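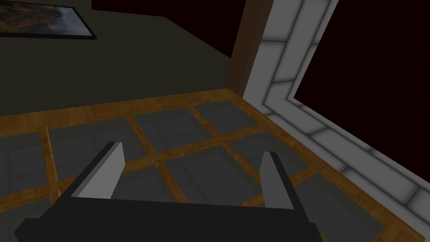 Projektbericht: Was kostet unser Greifer?

Unser Team Sakevus hat zuerst simuliert und dann gerechnet - und das hat richtig Spaß gemacht! Der Zweifingergreifer Gorer steht mit 875 Euro im Plan, die Steuerung von Thiele mit 400 Euro. Beantragt haben wir 1608 Euro, es bleiben also 333 Euro für Kabel, Netzteil und Ersatzfinger.

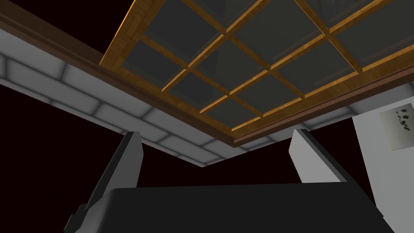
Abb. 2: Der geöffnete Greifer in der Simulation, darüber das Holzraster des Oberlichts

Die Lieferzeit bei Grotcombe beträgt 10 Wochen. Bestellt wird deshalb schon im März, die Halterung konstruieren wir parallel. Offen ist noch, ob ein zweites Netzteil ins Budget passt.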